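Revus Touchline tactics board: a season with it at Jindale

I coach the under-15s at Jindale and help out with the senior reserves when they're short. For years I used the same whiteboard everyone uses, with a pitch printed on it and magnets that end up under the seat of the car. Last winter the club gave each coach a bit of money for gear and I put mine towards the Revus Touchline, a folding magnetic board with a carry case. I've now used it for a full season of soccer and a short run of summer five-a-side, so this is a review of how it has held up.

What you get

The board folds in half across the halfway line. Open, it is a full pitch on one side and a blown-up attacking third on the other. There are two sets of numbered magnets, a ball, four pens, a cloth and a pair of clip-on legs. The case has a shoulder strap and a mesh pocket that fits a phone and a whistle but not a full-size water bottle.

It weighs 757 grams without the case. I put it on the kitchen scales because the box didn't say. My old one was a good deal heavier and I noticed the difference carrying it from the bottom car park.

Setting up

Unfold it, push the hinge lock across, clip the legs on. The legs only go in one way and the slots aren't marked, so for the first few weeks I got it wrong about half the time. I put a dot of nail polish next to the right slot and have had no trouble after that.

The hinge lock is stiff when the board is new. Mine loosened up by the middle of the season and still holds. Wen-hsiung Sin, who has the under-13s, bought the same board a month after me and his lock is looser than mine. It folded on him during a half-time talk. He sent it back and the replacement has been fine.

Magnets and surface

The magnets are the best thing about it. They're flat, they have a rubber edge so cold fingers can pick them up, and they stay where you put them when the board is upright. On our home ground the wind comes straight across from the creek, and I haven't lost one to it. I've lost one to a drain, which I can't blame on Revus. Spare sets are sold separately and cost more than they should.

The numbers are printed on and the 7 and the 11 on the yellow set have started to wear. The red set looks new, probably because I nearly always use yellow for us.

The writing surface wipes clean if you do it the same night. Leave it a few days and you get a grey ghost of whatever you drew. A damp cloth with a drop of dish soap takes most of it off. The pens supplied are thin and dried out by the third round. Ordinary whiteboard markers from the supermarket work better.

In the rain it's what you'd expect. The magnets still stick, the pens don't write, and you end up pointing. A grease pencil will mark a wet board but it is a pain to get off afterwards.

Use on match day

A full-size pitch on a board this big is readable for eight or nine kids standing close. With the whole squad around it the ones at the back are looking at someone's head. For the reserves, who are taller and less willing to crouch, I prop it on a bench.

The attacking third on the back is where I've had the most use. We changed our corners twice during the season and both times I laid out the new one on that side, took a photo and sent it to the parents' group so the players could look at it before training. Our defending at corners was poor in the first half of the year and fairly good in the second. Some of that was a new keeper.

I'd have liked a futsal court on one side, or at least as an overlay. Revus sells an overlay for basketball and one for netball but not for futsal. For the five-a-side I drew one on in marker and redrew it every week.
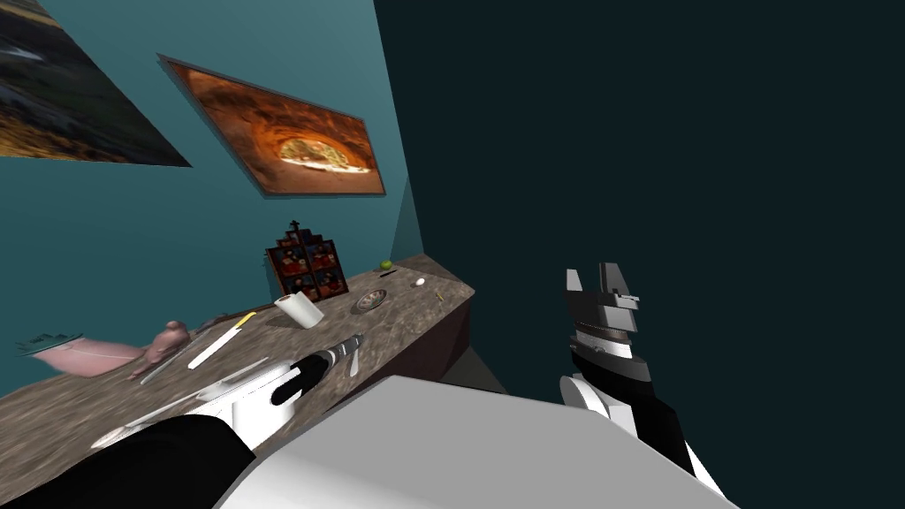
Compared with the others

Shu-fen Pan coaches the senior women and has the Kwok Pro board. I borrowed it for two matches. The Kwok is bigger and has a proper easel, and if you have a dressing room to leave it in I'd say it is the better board. It doesn't fold and it won't go in a hatchback with the ball bags and the goals. The surface is noticeably whiter and easier to read under lights. She's had hers for three seasons with no ghosting that I could see.

Estex makes a roll-up mat that does the same job for less. Our under-9s coach uses one. It's fine on grass, but it curls at the corners and you have to lay it flat, so everyone stands over it and blocks the light. For small kids it may be the better choice, as they'd sooner sit on the ground anyway.

Price

I paid $75 on special in January. The usual price is a bit higher and it was back to that when I last looked. At the full price I'd think about it longer. The case is included, which the Kwok one isn't.

The warranty is a year and covers the hinge but not the surface or the magnets. Keep the receipt, as Wen-hsiung was asked for his.

Who it suits

If you coach one team, drive yourself to away games and do your talks standing on the sideline, it will do the job. If you have a squad of adults and somewhere indoors to talk to them, get something larger. I'll be using mine again next season, with a new set of yellow magnets and my own pens.

Rating: four out of five. I took one off for the pens and the unmarked leg slots.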